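How to fold basketball shorts so they stay folded

Basketball shorts are slippery, baggy and have no wish to be flat. I own more pairs than a man who last played in January has any right to, and this is how I get them into a drawer.

Use something wide and slightly grippy to fold on. A padded bench or a sofa seat in a woven fabric beats a polished table, where everything slides off towards the dog.

1. Shake the shorts out by the waistband. Twice, with feeling.

2. Lay them down and smooth from the elastic to the hems. Ignore the puckering at the waist. It has beaten better people than you.
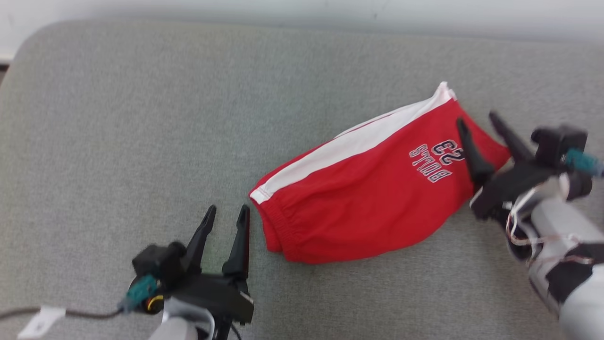
3. Bring one leg over the other so the side stripes meet. If there's a big printed number, keep the fold off it where you can, as creased lettering cracks sooner.

4. Fold the hems up to the waistband, then in half again if your drawer is shallow. Mine is 35 cm deep and takes 20 pairs, which I would rather not discuss.

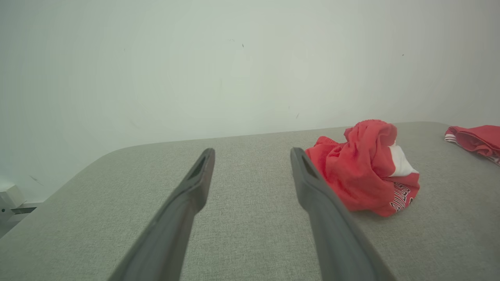

Farzana Bandara wrote in to say that she skips the leg fold altogether, rolls from the hem and tucks the lot into the waistband. Her sons can throw the result across a room and it holds.

I tried it. It does hold, but the elastic sulks for a day afterwards, so I save rolling for the gym bag.

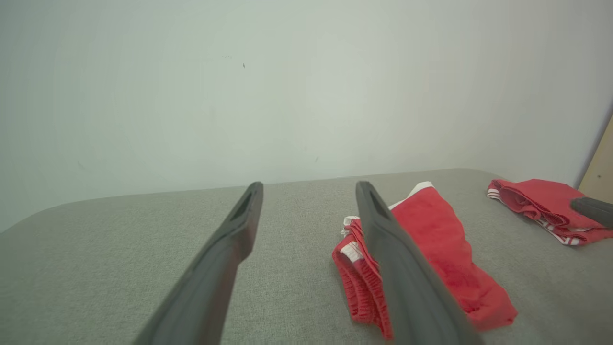 5. If the whole thing collapses when you pick it up, go back to step one. Slide a flat hand underneath next time and lift from the middle, waistband facing you, then stand the shorts in the drawer on their folded edge.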